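Week 3 handout: gathering examples for a learning system

Reading time: 4 min

Right, last week we got as far as saying that a learning system is only as good as what you show it, and then we ran out of time before I could tell you what "showing it" looks like in practice. So this is the messy bit, and I love it!

An example (some people say a demonstration or an episode, and I swap between them without noticing, sorry) is one complete go at a task, start to finish, with everything recorded as it happens: what the cameras see, where the arm is, how far the fingers are open. You do it again and again. For the Mugo exercise you'll be working from a set of 335 episodes, of which 320 are for training and the rest are held back. Please don't peek at the held-back ones. I can always tell.

The task family is dishes and small shelves. It sounds dull until you try it. A plate has a thin rim, a bowl has a sloping one, and the fingers have to come in at a different angle for each. See-through plastic is a pain as well, as whatever is underneath shows through and the edge of the plate gets hard to pick out.

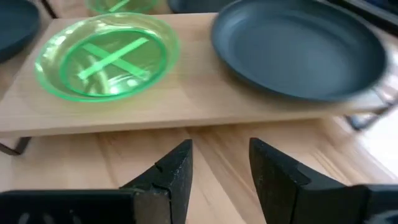 Plates on a raised board, from the wrist camera.

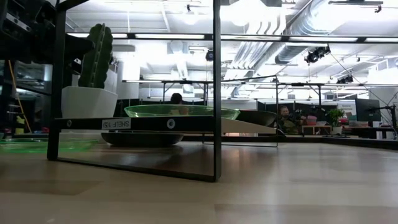 Now, views. I always want at least two, one that travels with the hand and one that stays put. The wrist view is lovely and close when you're about to grip, but it blurs when things move quickly and it loses sight of anything off to the side. The fixed view keeps the whole layout but is hopeless for judging the last little gap between finger and rim. When you load an episode, play both side by side before you do anything else (the Zostar viewer will do this, press V).

Then there's variety. If the green plate is always on the left, your system may well learn "go left" and know nothing at all about plates. So we shuffle: swap the positions, change the dishes, leave a few extra things lying about. Keep a note of every layout you use. I kept mine in my head one January and had to redo 14 episodes, which was a very long afternoon.

For next time, pick any ten training episodes, write one plain sentence for each saying what was done, and mark the moment the fingers close. Bring any you'd throw out and be ready to argue for it.

Related handouts
Week 2: What counts as a task?
Week 4: Cleaning up the Mugo set
Setting up the Zostar viewer

Contact the course office | © Sterkberg | Back to top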